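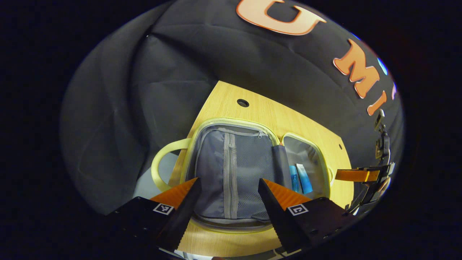
赛季前场地和装备检查表（带我的碎碎念）
Trunddale 青少年美式橄榄球队，Kakakhel 球场，二月版

先说一下怎么看这张表。每一项前面是检查内容，后面写“通过”“待处理”或者“停用”，再后面是我随手写的备注。备注很啰嗦，我知道，去年有家长跟我说看备注比看比赛时间还长，那我就当是夸奖了。赶时间的朋友只看状态那几个字就行，教练组请把备注也读完，拜托拜托！

检查是我和 Anoma Bepari 一起做的，上午九点开始，本来想着午饭前收工，结果头盔那一堆就拖到了下午两点多。Myfanwy Rosser 中午过来看了一眼球门柱，她对焊缝比我们俩懂得多，所以 B 部分里凡是写了“M.R.”的地方，都是她的意见，我只是抄下来。

A 部分：草地和边线

A1 全场步行检查，看坑洞、碎石、玻璃、露出来的喷头
状态：待处理
备注：我们是排成两列来回走的，很土的办法，可是管用。北端区靠近停车场那一侧有个坑，我的脚整个能放进去，用沙子和土先填上了，踩实以后还要再补草皮。中场附近有一个喷头盖子翘起来一点点，平时走路根本不会注意，可是你想象一下跑卫在那里变向……所以先放了锥桶，盖子换好以前，那一块不许训练。另外捡到半截帐篷地钉，还有好多瓶盖，瓶盖到底是哪儿来的啊。

A2 草皮松动和积水
状态：通过，但请看备注
备注：检查前两天下过雨，南半场靠边线的地方还有点软，鞋钉踩下去会带起一小块草。不算严重。我的习惯是用脚跟拧一下，草皮整片移动就算不合格，只是翻起一点土就算合格。Anoma 觉得我这个标准太松，她要求开赛前一天再看一次，好的，写在这里了，我不赖账。

A3 边线外的缓冲区
状态：待处理
备注：这一条我每年都要唠叨。边线外面不可以放折叠椅、冰桶、婴儿车、备用的码数牌，什么都不可以！接球手冲出界的时候眼睛看着球，根本看不见你的冰桶。我们把替补席往后挪了，地上重新喷了一条虚线，家长请站在虚线后面。虚线东侧那一段喷歪了，是我喷的，等天气干一点重喷。

A4 画线用的涂料
状态：通过
备注：用的是草地专用的水性涂料，桶上的标签都在。仓库角落里有一袋来路不明的白色粉末，没有标签，我不敢猜是什么，直接封好贴上“禁止使用”。往后谁往仓库里放东西，麻烦留着原包装。

A5 围栏和出入口
状态：待处理
备注：西边围栏底下有一段铁丝往外翘，高度刚好在小朋友小腿那里，已经用钳子弯回去，外面缠了胶带，这只是临时措施。救护车通道的门锁很涩，我拧了好几下才打开，上了油以后顺多了。钥匙现在有两把，一把在我这里，一把挂在记分台里面的钩子上，请不要带回家，去年那把到现在还没找到。

B 部分：球门柱、看台和记分台

B1 球门柱的底座和固定螺栓
状态：北门通过，南门待处理
备注：北门很稳，我抱着摇都没反应。南门的底座有一颗螺栓能用手转动，M.R. 的意见是先拧紧，训练一周以后再检查，如果又松了就整套换掉，别心疼钱。她还敲了敲柱子听声音，说里面应该没有积水，我站在旁边努力装作自己也听懂了。

B2 球门柱防撞垫
状态：停用（南门旧垫），通过（北门新垫）
备注：南门的旧垫外皮裂了一条口子，里面的泡棉已经发硬，手指按下去不回弹。这种垫子包在柱子上看着挺像样，撞上去跟没有差不多。新垫子已经跟 Prulter 下了单，报价 387，含运费，比我担心的便宜！到货以前南端区不安排任何传球和接球练习，Dranen 教练已经知道了，他那组先借用北半场。

B3 角旗标和端线标志
状态：通过
备注：全部是软的、可以压倒的那种，四个角加上端线的都看过。有一个底部配重袋漏沙，缝好了，针脚很难看，但是不漏。

B4 看台
状态：待处理
备注：木板没有明显腐烂，第二排靠楼梯的地方有一颗钉子冒头，当场敲回去了。扶手最下面那一节会晃，需要换一个卡扣。我让 Anoma 在上面跳了几下听响声（她自己主动要跳的），别的地方都没问题。看台下面请不要让孩子钻进去玩，每场都有人钻，每场我都要去喊，嗓子真的受不了。

B5 记分台的电线和插座
状态：通过
备注：延长线换成了户外用的，插头离地架起来了，外面套了防水盒。大家请不要把热水壶和扩音器插在同一个插排上，去年季后赛跳闸那一次，整个第四节都是我用手翻牌子记分的，翻到后来两队教练都来问我到底几比几。

C 部分：头盔和护具

C1 头盔外壳
状态：十八号头盔停用，其余通过
备注：每一顶都在窗边对着光看，用手指沿着边缘摸一圈，还要捏一下两侧。编号 18 的那顶，右耳孔往后有一道细纹，一开始我以为是划痕，用指甲一刮能卡住，那就不是划痕了。已经拆掉面罩，外壳上写了大大的“报废”，请不要因为“看着还行”就拿回来给新队员凑合。头盔没有“凑合”这种用法。

C2 头盔内衬和充气垫
状态：待处理
备注：充气垫放了一个冬天，大部分都瘪了一点，正常。充好以后放在桌上等了一个小时再摸，有两顶又软了，多半是气阀的问题，阀芯已经列进采购单。家长在家里千万别用自行车打气筒去充！要用专用的小泵和润滑过的针头，训练的时候找我借就好，我包里一直有。

C3 面罩和固定件
状态：通过
备注：螺丝全部用手动螺丝刀拧过一遍，锈得厉害的换新了。面罩掉漆没关系，焊点裂开就不行。有位小朋友在面罩上挂了一只毛绒小鸭子，很可爱，我也很想让它留下，可是比赛时要取下来，裁判会吹的。

C4 下巴带和按扣
状态：通过
备注：四个按扣都要扣上，四个！上面两个扣了下面两个晃着，这种戴法我每次训练都能抓到好几个。按扣变松的已经换了。下巴杯请带回家用温水和一点肥皂洗，别丢洗碗机，有人丢过，形状变得很艺术。

C5 护肩
状态：待处理
备注：重点看绑带的弹性、前后的系绳，还有铆钉。绑带拉开以后不肯缩回来的都换掉。有三副护肩的系绳被打了死结，我用牙……好吧，我用小钳子慢慢挑开的。尺码也要重新量，孩子过一个冬天能窜好高，去年合身的今年可能肩峰都露在外面了。量尺码那天请穿薄一点的衣服来，穿着羽绒服量出来的数字没有意义。

C6 护齿
状态：每个人自备，开训当天检查
备注：被咬穿的、边缘毛糙扎嘴的、长了新牙以后戴不进去的，都要换。戴牙套的孩子请先问过牙医再买。护齿要放在透气的小盒子里，不要直接塞进袜子，也不要问我为什么要特意写袜子。

C7 鞋钉
状态：开训当天检查
备注：金属鞋钉不可以。可拆卸的鞋钉如果磨出尖角，或者有一颗掉了，请在场边换好再上场。我这里备了扳手，但是备用钉的型号不全，最好自己带几颗。

D 部分：急救和天气

D1 急救箱
状态：待处理
备注：打开一看，冰袋几乎用光了，消毒湿巾干得像纸片，弹性绷带倒是很多，不知道为什么每个人补货都爱补绷带。过期的东西都清掉了，清单贴在箱盖里面，谁用了什么就在后面写一笔，不用写作文，写个名字就好。

D2 除颤器（AED）
状态：通过
备注：指示灯正常，电极片在有效期内，位置还是记分台门口的墙上。我请每位教练都走到那里，亲手把柜门打开一次，听说过和摸过差很远。柜门前面不要堆球袋。

D3 脑震荡处理流程
状态：通过，需要全员重新签字
备注：怀疑有脑震荡就下场，当天不再上场，没有商量的余地，比分怎样都一样。回来训练要有医生的书面许可，微信上说一声“他没事了”不算。我知道有的孩子会说自己没事，他们特别会说，所以教练和队友都要帮忙留意：走路不稳、重复问同一个问题、畏光、突然很安静，看到了请马上告诉我。

D4 饮水和高温
状态：通过
备注：水桶洗过了，龙头拆开刷过，里面有点滑滑的东西，不细说。休息喝水的时间写进训练计划，训练中最多隔 15 分钟要停一次，天热就再缩短，孩子中途要喝水任何时候都可以去，不用举手，也不许拿喝水当奖励或者惩罚。

D5 雷电
状态：通过
备注：听到雷声就全员离场，进更衣室或者自家车里，看台底下不算躲雨的地方。最后一次雷声之后要等满半小时，中间再响就重新计时。我知道等着很无聊，可以在更衣室复习战术本嘛（没有人会复习的，我懂）。

D6 紧急联络卡
状态：待处理
备注：还差 14 张没交！表格上有过敏、哮喘、正在吃的药，还有两个能接通的电话。请注意是能接通的，去年有一张写的是家里的传真。没有联络卡的孩子可以来看训练，不能下场，这条教练也没有权限放行。

E 部分：待办，按先后排

先换南门防撞垫，垫子到之前南端区关闭。
中场喷头盖，锥桶不要挪。
急救箱补冰袋和湿巾，Anoma 去买，收据给我。
南门螺栓复查，Myfanwy 训练一周后再过来。
西围栏那段铁丝换新，胶带撑不了太久。
头盔气阀到货后重新充气，再放一小时复查。
看台扶手的卡扣，我量了尺寸写在手背上然后洗掉了，得再量一次。
边线重喷，这次我会拉绳子。

补充几句，都是检查的时候想到的。护具领用那天请按姓氏顺序排队，别一拥而上，去年拿错护肩的有好几对，换来换去换到天黑。旧头盔不要私下转给别的球队，也不要拿去给弟弟妹妹玩对撞，真的。如果哪位发现了我们没查到的问题，哪怕只是“感觉这个有点松”，都可以直接跟我讲，或者写在记分台门后的本子上，我每次锁门之前都会翻一下。

哦对了，那个本子旁边的笔又不见了，谁顺手带走了请放回去，蓝色的，笔帽咬过。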